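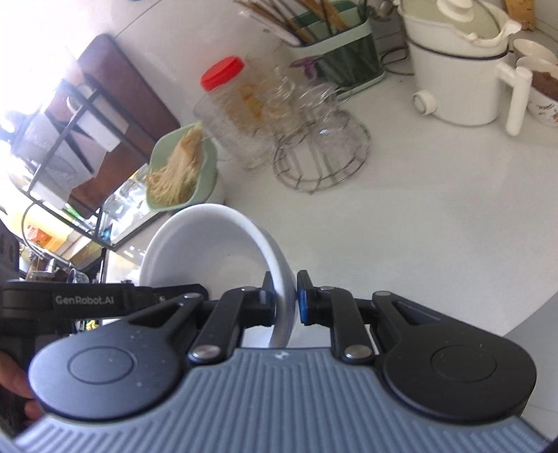

**Clistemmont shared kitchen – minutes of the December meeting**

Present: Kam-wah Choi (chair), Serpil Yurt (minutes), residents from the second and third floors.
Apologies: none received.
Started 7:10 p.m.

**1. Last minutes**

Agreed with one correction. The kitchen fund stood at $373 at the end of the last period, not $337.

**2. Counter by the window**

Kam-wah said the white counter is the only good place to prepare food and too much is kept on it. After some discussion it was agreed that:

- the wire cup rack stays, for glass cups only
- the chopsticks and other utensils stay in the light green holder
- jars go back on a shelf after the meal, with the lid on and a name on the lid
- cables are to be coiled and kept well back from the sink

Serpil asked for the cardboard against the wall to go out with the next recycling. Agreed.

**3. Electric pot**

The white pot with the glass lid is used by nearly everyone. Two people reported finding it with food left in it overnight. From now on whoever cooks in it washes it the same evening, lid included. A sign-up sheet will go on the side of the black shelf rack. Slots of 34 minutes were proposed to fit the old timer, but the meeting preferred a plain half hour.

**4. Bowls and cups**

Six white bowls are to be bought from Vass, same size as the ones in use. Cups with a pattern are personal and should not be borrowed without asking. Cups with tea or coffee left in them will be emptied at 10 p.m. – no exceptions, including the chair's.

**5. Shelf rack**

One shelf per floor. Boxes without a name will be opened at the next meeting and the contents shared out. The third floor asked for the lowest shelf and got it.

**6. Shared meal**

Cold noodles again, with shredded vegetables on the side. Serpil will order from Zostero. Last time the order came to 769 grams of dry noodles and there was not enough for second helpings, so she will double it.

**7. Any other business**

The Tiller drain cleaner is finished. Kam-wah to replace it and bring the receipt.

Closed 8:05 p.m. Next meeting in the kitchen, same time.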